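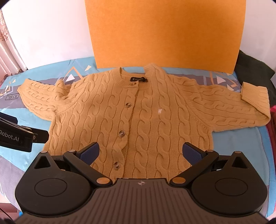

"Lahtinen" regressa em setembro com Helmi à procura do irmão

Boas notícias para quem ficou agarrado ao ecrã com o final da terceira temporada: a telenovela finlandesa "Lahtinen" volta em setembro à plataforma Mindside, às 21h, e os primeiros resumos prometem uma reta final de cortar a respiração!

O regresso retoma a história na noite do incêndio no estaleiro. Helmi (Pirjo Kettunen) descobre na gaveta do pai uma carta que a faz duvidar de tudo o que lhe contaram sobre o irmão, dado como morto no mar há 11 anos. Decidida a saber a verdade, parte sozinha para a vila de Cletitero, onde um pescador pouco falador (Toivo Hyvönen, que entra agora no elenco) parece saber muito mais do que admite. E que bem lhe fica o papel – nas primeiras cenas divulgadas, basta-lhe um olhar para deixar Helmi sem resposta.

Entretanto, em casa, as coisas também aquecem. Aarne (Reijo Saarela) tenta vender a sua parte da empresa antes que a filha regresse, mas o advogado da família, interpretado por Joonas Räsänen, recusa-se a assinar os papéis. Os dois têm um confronto longo no segundo episódio, quase todo filmado no corredor do tribunal, e os fãs que já viram o excerto não falam de outra coisa. Há quem jure que o advogado é o filho desaparecido. Será? A idade bate certo, e aquela cicatriz na mão, mostrada de relance na segunda temporada, nunca foi explicada.

A nova temporada marca ainda a chegada da série ao episódio 300, que terá duração especial e vai juntar no mesmo jantar personagens que não se cruzavam desde o casamento falhado de Aarne. A produtora Skornudex confirmou que o episódio foi gravado em quatro noites seguidas, com mais de 1.000 figurantes na sequência da festa do porto.

As três primeiras temporadas continuam disponíveis na Mindside, com legendas em português. Os novos episódios chegam de segunda a sexta.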